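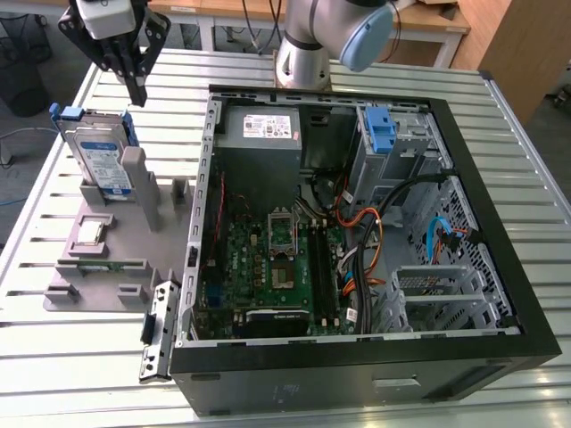
Tesby 자유 조립 블록 세트
Furnwood 공방 제품 안내

상품 소개

Tesby는 설명서가 없는 나무 블록 세트입니다. 상자 안에 완성 사진도 없고, 순서를 적은 종이도 없습니다. 기본 블록과 연결핀, 그리고 천 주머니가 들어 있습니다. 저희 공방은 처음에 이 점을 많이 고민하였습니다. 부모님들은 보통 "이것으로 무엇을 만들 수 있습니까?" 하고 먼저 물어보시기 때문입니다. 그래서 이 페이지에 될 수 있는 대로 자세히 적습니다.

저는 이 세트를 설계한 Fredy Apaza입니다. 한국어는 어른이 되어서 배웠으므로 표현이 조금 딱딱한 곳이 있을 수 있습니다. 이해가 되지 않는 부분은 문의 게시판에 남겨 주시면 다시 설명하여 드리겠습니다.

구성품

기본 세트에는 모두 78개의 조각이 들어 있습니다. 조각의 모양은 세 가지뿐입니다.

긴 막대: 양쪽 끝과 가운데에 구멍이 있습니다. 다리, 기둥, 동물의 목에 많이 쓰입니다.
정육면체: 여섯 면에 모두 구멍이 있습니다. 방향을 바꾸고 싶을 때 사용합니다.
반달 판: 한쪽이 둥근 판입니다. 바퀴 덮개나 지붕, 물고기 지느러미가 될 수 있습니다.

연결핀은 조각 수에 포함되어 있으며, 세 가지 모양과는 별도로 작은 봉지에 담겨 있습니다. 색은 칠하지 않았습니다. 색이 있으면 아이가 초록색은 풀, 파란색은 물이라고 빨리 정해 버리는 것을 여러 번 보았습니다. 원하시는 분은 수채 물감으로 직접 칠하셔도 괜찮습니다. 다만 구멍 안쪽에는 물감이 들어가지 않게 하여 주십시오. 핀이 빡빡해집니다.

재질과 마감

블록은 너도밤나무로 만들고, 연결핀은 조금 더 단단한 단풍나무로 만듭니다. 모서리는 기계로 한 번 깎은 다음 손으로 다시 문지릅니다. 마감에는 아마씨 기름만 사용하였고, 처음 상자를 열면 기름 냄새가 조금 납니다. 바람이 통하는 곳에 하룻밤 두시면 냄새가 약해집니다.

나무는 Zadenwood 제재소에서 받습니다. 나무마다 결과 색이 다르므로 같은 세트 안에서도 밝은 조각과 어두운 조각이 섞일 수 있습니다. 이것은 불량이 아니므로 교환 사유가 되지 않습니다. 갈라진 조각이나 핀이 들어가지 않는 조각은 물론 바꾸어 드립니다.

사용 연령

만 3세 이상에게 권합니다. 더 어린 동생이 있는 집에서는 연결핀 봉지를 반드시 높은 곳에 보관하여 주십시오. 핀은 작아서 삼킬 위험이 있습니다. 나이의 위쪽 제한은 적지 않았습니다. 저희 공방에서는 점심시간에 어른들이 다리 만들기를 자주 합니다.

처음 가지고 노는 방법

설명서를 넣지 않았기 때문에 첫날에 아이가 당황하는 경우가 있습니다. 이때 어른이 먼저 멋있는 집을 만들어 보여 주시면, 아이는 같은 집을 만들려고 하다가 그만두기 쉽습니다. 저희는 다음과 같은 방법을 권합니다.

처음에는 조각을 20개만 꺼냅니다. 나머지는 주머니 안에 둡니다.
만들 물건의 이름을 정하지 않고 그냥 끼워 봅니다.
어느 정도 모양이 되면 아이에게 이름을 붙이게 합니다.
다음 날에는 어제 만든 것에서 한 부분만 바꾸어 봅니다.

색칠한 종이, 끈, 병뚜껑을 같이 사용하셔도 좋습니다. 구멍에는 보통 굵기의 털실이 들어갑니다.

다른 제품과의 호환

시중의 플라스틱 블록과는 연결되지 않습니다. 구멍의 지름을 10밀리미터로 정하였기 때문에, 같은 지름의 목공용 둥근 봉은 잘라서 핀 대신 사용하실 수 있습니다. 자른 면은 사포로 꼭 문질러 주십시오. 예전에 판매한 Henriques 기차 세트를 가지고 계신 분은 객차의 위쪽 구멍에 Tesby의 핀을 꽂을 수 있습니다. 기관차는 구멍이 더 작아서 맞지 않습니다.

관리 방법

물에 담그지 마십시오. 더러워진 조각은 꼭 짠 천으로 닦고 그늘에서 말립니다. 식기세척기, 헤어드라이어, 난방기 위는 모두 피하여 주십시오. 장마철에는 나무가 조금 부풀어서 핀이 잘 빠지지 않을 수 있습니다. 억지로 비틀면 핀이 부러지므로, 건조한 방에 하루 두신 후에 천천히 돌려서 빼 주십시오. 표면이 거칠어지면 고운 사포로 결을 따라 문지른 뒤 아마씨 기름을 얇게 바릅니다. 기름을 닦은 천은 저절로 불이 붙을 수 있으니, 뭉쳐 두지 마시고 물에 적셔서 버려 주십시오.

자주 받는 질문

조각을 잃어버렸습니다. 하나만 살 수 있습니까?
네, 모든 모양을 낱개로 판매합니다. 주문할 때 모양의 이름과 수량을 적어 주십시오. 연결핀은 작은 봉지 단위로만 보내 드립니다.

정말로 만드는 예시가 하나도 없습니까?
상자 안에는 없습니다. 그러나 공방의 Arif Jugah 씨가 손님들이 보내 주신 작품 사진을 모으고 있으며, 요청하시면 메일로 몇 장 보내 드립니다. 저는 첫 주가 지난 다음에 보시기를 권합니다.

두 세트를 합치면 더 좋습니까?
형제가 같이 노는 경우에는 도움이 됩니다. 혼자 노는 아이에게는 한 세트로 충분하다고 생각합니다. 조각이 너무 많으면 찾는 시간이 길어집니다.

유치원에서 단체로 주문할 수 있습니까?
가능합니다. 단체 주문은 천 주머니 대신 뚜껑이 있는 나무 상자에 담아 드립니다. 상자에 반 이름을 새기고 싶으시면 주문서의 메모 칸에 적어 주십시오.

배송과 교환

주문하신 상품은 매주 금요일에 한 번 발송합니다. 금요일 오전까지 입금이 확인된 주문은 그날 나가고, 그 뒤의 주문은 다음 주에 나갑니다. 3월에는 입학 선물 주문이 많아서 한 주 더 늦어질 수 있습니다. 교환을 원하시면 조각에 물감을 칠하거나 기름을 바르기 전에 연락하여 주십시오. 받으신 상자는 교환이 끝날 때까지 버리지 말고 보관하여 주시기 바랍니다.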